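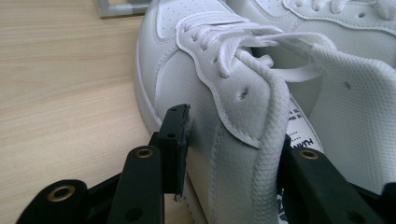 Sunday, late

Legs are toast. Thảo talked me into the long way around the reservoir this morning and I said yes before I'd had coffee, so that one's on me. She was at my door at six with a banana for each of us and way too much energy!

We did the whole loop plus the hill behind the water plant, 12 miles by her watch (mine died at the second bridge, again, I have got to replace that thing). The first half was lovely. Fog on the water, a heron standing there like it owned the place, and we mostly talked about her sister's wedding and whether 200 people is too many for a backyard. I think it is. She thinks it's fine if you rent the good bathrooms.

The hill was awful. I walked the top part and I'm writing that down so I don't tell it differently later. Some guy with a stroller passed me. Jogging! With a baby in there, sound asleep!

Then eggs at the diner, and Jhonatan came by and ate half my hash browns while explaining his plan to sign all of us up for the Dunedier half in the spring. Entry closes soon and he wants an answer by Wednesday. I said maybe. Vy texted a thumbs down before he'd even finished asking her, so at least one of us has some backbone.

Slept on the couch from one until almost four. Woke up with the blanket pattern printed on my cheek and had to call Mom like that, and of course she wanted video. She's put in more than 900 tulip bulbs with the garden club and her knees hurt worse than mine do. We compared ice packs for a while, it was nice.

Still need to do laundry, and answer Waraporn about the carpool. Left calf is tight, right one's okay. Blister on the little toe, same spot as last time. I'm going to bed at nine and I'm not setting an alarm.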